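Lab notes > Palik cell > Cloth folding > December

Cloth folding demos, two-arm table
December – written up by Yin 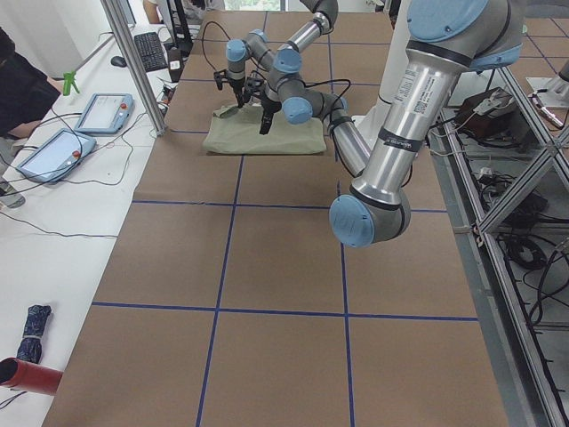
Picked up where we left off with the two-arm folds, and wow, the new start routine makes a difference. We used to lay the cloth out flat and square every time, and the Lulo policy got very good at cloths that are flat and square. Now whoever is resetting drops it, gives it one shove, and we go from there. Messier starts, slower demos, much better data (I think! see below).

Target for this batch is 500 episodes, in blocks of 50. I'd like a short break after each block – my demos get sloppy near the end of one and I can see it in the gripper paths when I play them back.

Things that came up:

Corners. The hard part is still getting one layer instead of two. If you come in straight down you grab everything. Coming in low from the side and closing slowly works far better, and the second arm can hold the cloth still while you do it. Please do it this way for the whole block, so we don't mix styles.

Arms close together. Most of the good folds need both grippers over the same patch of cloth, and that's where we get the protective stops. Moved the left arm's waiting pose back 10 cm. Only 8 stops in the last block, and none of them on the handover. Very happy with that.

Tape grid. Start the cloth in the far middle rectangle for now. I want to try the near ones later, but the reach gets awkward and I'd rather have one region covered well first.

Bad demos. Keep them! Tag them "fail" or "recovered" and move on. The recovered ones are gold: a dropped corner that gets picked up again teaches more than another clean fold. Don't restart just because it looks ugly.

Olive cloth is the only one in this batch. The Wuvivwood towels are next, and they're thicker, so grip force will need another look before anyone starts on those.

Still to do: check the timestamps between the two arms (the playback seemed a hair off on a few episodes, maybe just the viewer), and write the reset steps on a card so we all shove the cloth the same amount. Or a different amount? Need to think about that one.

Last updated: December, 5:40 pm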